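Magazine > Features > Building Science

Print this article | E-mail this article

Why Wood Floors Move, and How Much

A solid board is never finished changing size. It takes up moisture from humid air and gives it back when the air dries out, and its width follows. Length barely changes, which is why end joints rarely cause trouble and side joints often do. Most complaints about new floors come down to a mismatch between the moisture content of the boards on the day they were nailed and the moisture content the building settles at later.

Ravindra Malhotra inspects floors for Hirkia, a small consulting office in Burkbridge. His file on one apartment building there runs to 495 moisture readings, taken in heated rooms between September and the following spring. The boards had been delivered to an unheated ground floor and laid within days. By midwinter there were gaps along the radiator walls in most of the rooms he entered.

"The supplier got blamed first," Malhotra says. "The boards were within spec when they left the yard. They picked up water in the building."

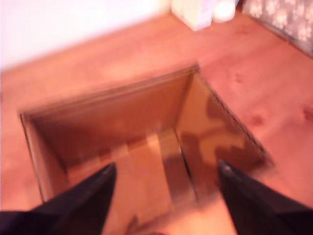 Wood loses and gains moisture in the cell walls until it reaches balance with the surrounding air. That balance point depends mainly on relative humidity and to a lesser degree on temperature. In a house that is heated hard in winter and left open in summer, the balance point may swing by several percentage points over the year. A flat-sawn board will move more across its width than a quarter-sawn board of the same species, often close to twice as much. Wide boards concentrate the movement in fewer joints, so the gaps look worse even when the total shrinkage across the room is the same.

Acclimation is usually described as a waiting period. Malhotra prefers to treat it as a measurement. Bundles should be opened and stacked on spacers so air reaches both faces, with the heating system running at the level the occupants will use. Readings are taken from the boards and from the subfloor, and installation starts when the two agree within a set margin. For strip flooring his office allows 4 points of difference. For wide plank it allows half that.

Pin meters need a correction for species and for temperature. Pinless meters read an average through the thickness and can be thrown off by nails, foil underlay or a damp slab.
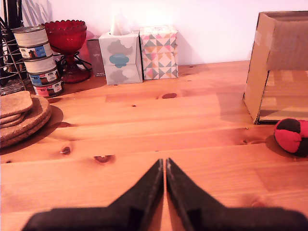
Furniture makers deal with the same problem on a smaller scale. Giuliana Giraldo runs the panel shop at Mametti, where solid tops are glued up from narrow stock and held to their bases with slotted brackets. The slots run across the grain, so the top can widen and shrink without pulling against the frame. A top that is screwed down rigidly will cup or split, generally in its first heating season.

Giraldo keeps her glue room at a steady humidity and rejects stock that reads above 10 percent. Finish, she points out, slows the exchange of moisture but does not stop it. A top coated on one face only will take up water faster through the bare face and bow toward the coated one. The shop applies the same number of coats to both.

Floors rarely get that treatment. The underside is bare, and the subfloor may be wetter than the room. A vapor retarder under the boards reduces the difference. So does leaving an expansion space at the walls, hidden by the baseboard. The Echeverría handbook, which Malhotra issues to new inspectors, puts the wall space ahead of everything else on its checklist.

Repair is mostly a matter of timing. Gaps filled in winter will squeeze the filler out in summer, and cupped boards sanded flat while still damp will crown once they dry. Malhotra asks owners to log humidity through one full year before authorizing any work.

This site uses cookies to remember your settings and measure traffic. By continuing to browse, you accept our cookie policy.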